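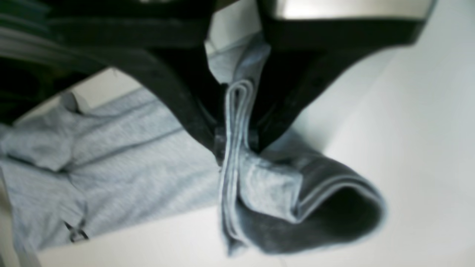
Vol. 9, No. 2, p. 92

Figure 1. Pale blue-gray garment spread on a white tabletop.

4. The in-between clothes

When I started the Hevville interviews I had a tidy little diagram in my notebook. Clothes were clean, then they were worn, then they were dirty, then they were washed, and around it went. I'd borrowed the shape of it from the older laundry literature and I was pretty pleased with it. By the end of my second household visit I had drawn so many extra arrows on the thing that Sharada Menon, who was coding the transcripts with me, asked if I wanted to just start a new page.

The trouble is a category that everyone has and hardly anyone has a word for. It's the sweater you wore for an evening. It's the jeans, always the jeans. It's the shirt you put on for a meeting and took off when you got home, and which is now too used to go back in the closet and much too good for the hamper. I'm calling these in-between clothes (Sharada wanted "garments in suspension," which I admit sounds more like a paper), and this section is about where they live, how long they stay there, and what finally moves them along.

4.1 Where they go

In most of the homes we visited, the in-between clothes had a place, and people got shy when we asked to see it. A chair in the bedroom was the usual answer. One family in Hevville had a whole exercise bike. In the older Halonen apartments, where the bedrooms are small and a chair just doesn't fit, people used the back of the door, and the hooks got layered so deep that the door wouldn't open all the way. I asked one man how he found anything on there and he said he didn't, he wore whatever was on the outside.

What struck me is how firmly people defended the boundary. You would think the chair was a failure of the system, a spot where things pile up when you're too tired to decide. Some people did describe it that way. But plenty of others had rules for it that they could recite on the spot. Tops on the seat, pants on the back. Nothing that has been on a bus. Nothing that was cooked in, unless it was only toast! A woman in Maltitz told me that putting an in-between shirt back with the clean ones would "spoil the drawer," and she said it with real feeling, the way my grandmother used to talk about putting a wet spoon in the sugar.

I should say that the Maltitz households were different in a way I hadn't planned for. They mostly have attics or covered porches, so airing a garment out is a normal thing to do with it. You wear the cardigan, you hang it in the moving air overnight, and in the morning it counts as clean. Not clean like washed, they were careful about that, but clean enough to be folded. The Hevville people had no such step. When I described it to them a few thought it sounded lovely and a few looked at me as if I'd suggested airing out the dishes.

4.2 The sniff, the look and the pinch

Nkechi Garba's work on kitchen towels has already shown that people lean on smell a lot less than they say they do, and I found much the same. Ask someone how they decide and they'll tell you they smell it. Watch them decide and mostly they hold it up by the shoulders and look. After that comes a thing with the fingers that I started noting down as "the pinch": they take a bit of the fabric, usually near the hem or at the cuff, and rub it between finger and thumb. I did it myself when I got home that night, to a T-shirt, without meaning to.

What is the pinch for? I asked, and got answers all over the map. Some people said they were feeling for dampness. Others were feeling for what one teenager called "the bendiness," meaning a fresh cotton shirt has some stiffness and a worn one has gone soft and baggy. Wool people were checking for the exact opposite. And several had no idea, they'd never noticed they did it, and one of them then got so self-conscious that we had to move on to the question about socks. (Socks, for the record, are never in-between. It was the single point on which every household agreed.)

My guess, and it is a guess, is that the pinch has very little to do with information. By the time people do it they have mostly made up their minds. In the transcripts the talk tends to shift right there, from "let me see" to "yeah, no, that can go another day." Şengül Dönmez suggested to me that it may work like kicking a tire, and I think she's right, though neither of us has a good way to test it.

4.3 What moves them along

So how does an in-between shirt stop being one? I'd expected wear to do it: you wear it again, it gets properly dirty, off it goes. That does happen. But far more often the thing that moved the pile had nothing to do with the clothes in it. Company was coming. The washer had room and it seemed a waste to run it half full. Somebody needed to sit in the chair.

That half-full washer deserves a longer look than I can give it in this section. Again and again, people who'd just explained to me in detail why a certain shirt didn't need washing would toss that same shirt in to round out a load. They didn't see a contradiction and after a while I stopped seeing one too. A load has a size that feels right, and the in-between pile is where you go to make up the difference. Jarmo Pelkonen, reading a draft of this, wrote "ballast" in the margin, and I've been using the word ever since.

It does matter for the usage numbers, though. The Stastel diary survey, with its 3000 returned diaries, asked people to record why each item was washed, and the choices were stained, smelly, worn, or other. Ballast lands in "worn," as far as I can tell, and so the survey makes it look like people wash a lot of lightly used clothing out of fussiness. I don't think they're fussy. I think they have a machine of a certain size. If I were running the diary over again I'd add a box for "there was room," and I'd put it first on the list.

4.4 A few loose ends

Our visits were all made in August, and I worry about that. Summer clothes are light, people sweat, and the chair was probably emptier than it would be in the cold months. Tuulikki Ikonen has told me that in her own winter interviews the pile had coats in it, which raises questions about hallways that I'm not ready for.

I also didn't talk to enough people who share a chair. Where two people did, there were clearly negotiations going on (one side of the seat each, or a very polite silence), and I only caught the edges of it. And uniforms need their own treatment. The nurses and line cooks we met had no in-between for their work clothes at all, but their off-duty piles were some of the biggest we saw. Section 5 picks up with the people who wash everything after one wearing, who were fewer than I'd expected and a good deal more cheerful about it.

Last updated: October 2018

We use cookies to remember your reading preferences. By continuing to browse you agree to our use of cookies. Accept | Manage settings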